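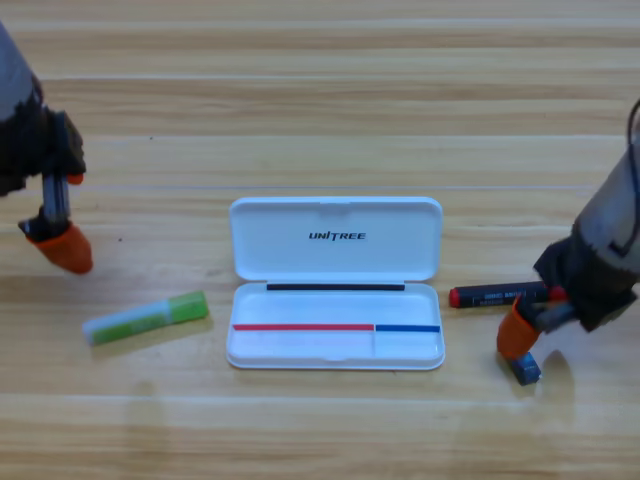 Ticket: reset checklist for the two-arm packing cell does not say what "ready" looks like
Project: Trutmont
Status: resolved, one follow-up open
Opened: 2025-06-25

I run episode review for Trutmont, and I love this task, so please read what follows as coming from a fan! The packing task has a start rule in our good practice sheet that says only "case open, items on table, arms clear." Three operators can read that three ways, and all three would be following it. An open white case with its tray empty, a glue stick on one side and a red-capped marker on the other looks like a perfectly good layout to me, but is an arm "clear" when its orange fingertip is hovering over the table near an item? What about a fingertip that is down beside the small blue block? The sheet doesn't say. I'd like it to.

What I saw
Episodes from the Platov bench and the Mirgate bench went through the same start check and came out with different labels. Platov marked 8 episodes as "bad start" for arm position. Mirgate marked none, and when I opened a batch of 20 from them I found the same kind of arm positions that Platov had rejected. Both benches were careful – the notes are great, by the way – they were just working from a rule with a hole in it.

Steps to reproduce
1. Open any packing episode from May or later.
2. Go to the first moment of the recording.
3. Apply the start rule as written.
4. Ask a second reviewer to do the same without seeing your label.
5. Compare. We disagreed mostly on "clear" and now and then on "items on table," where one of us wanted every item outside the case and the other only wanted them reachable.

Things I tried first
Checked the software version on both benches. Same.
Checked the home pose file. Same on both.
Re-ran the automatic start check with the tolerance tightened. It rejected more episodes but did not make the two benches agree, so I put the tolerance back.
Read the older Siliņa handbook, which we borrowed a lot of our wording from. It has a proper definition of clear! It got lost when we shortened the text to fit on one page.
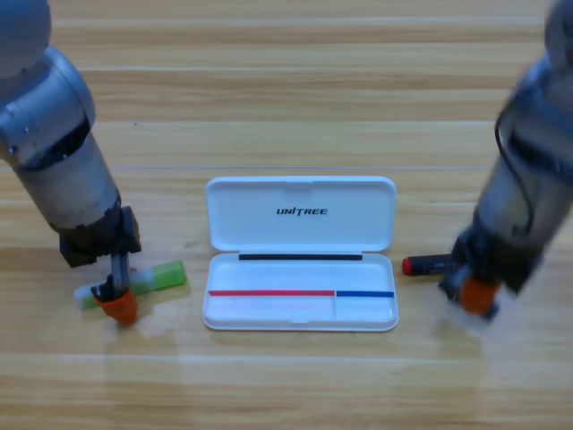
Reply from bench support
Thanks for this, lovely clear write-up. You're right about the handbook. The original wording treats the start of an episode and the start of a grasp as separate things, and our short version squashed them together. Suggested text for the sheet:

Start of episode: both arms at home pose, no fingertip over an item or over the case. Case open, lid flat, tray empty. Every item outside the case and within reach of at least one arm.
Start of grasp: first moment a fingertip is lowered toward an item. Arms may be anywhere in the shared area as long as they keep the separation distance, currently set to 60 mm.
If one arm is moving and the other is waiting, the waiting arm does not have to go home.

Could you try that on your batch and tell us what breaks?

My answer
Tried it on the 20 Mirgate episodes and the 8 from Platov, and it's so much nicer to work with. Most of the "bad start" labels turned out to be good recordings that had been trimmed late, so the file opened in the middle of the work. That's a trimming fault and it now has its own label, "late trim." We don't throw those out. They go back to the bench to be cut again from the raw recording, and raw recordings are kept for 365 days, so there's plenty of room.

One thing did break. "Within reach of at least one arm" is hard to judge by eye for small items near the edge of the working area. I've asked for a light pencil outline of the reach area on the bench plan, and reviewers can check against that. Until it exists, mark these as "unsure" and leave a comment.

Changes made
Start rule replaced with the wording above on both benches.
"Late trim" added to the label menu.
Home pose check now runs before recording begins, with a prompt if an arm is off.
Siliņa wording for "clear" copied back in full, even though the sheet is now two pages. Two pages is fine!

Still open
Reach outline for the bench plan. Mirgate has offered to draw theirs first and I'll copy the method over to Platov once two reviewers have used it on the same batch and compared labels.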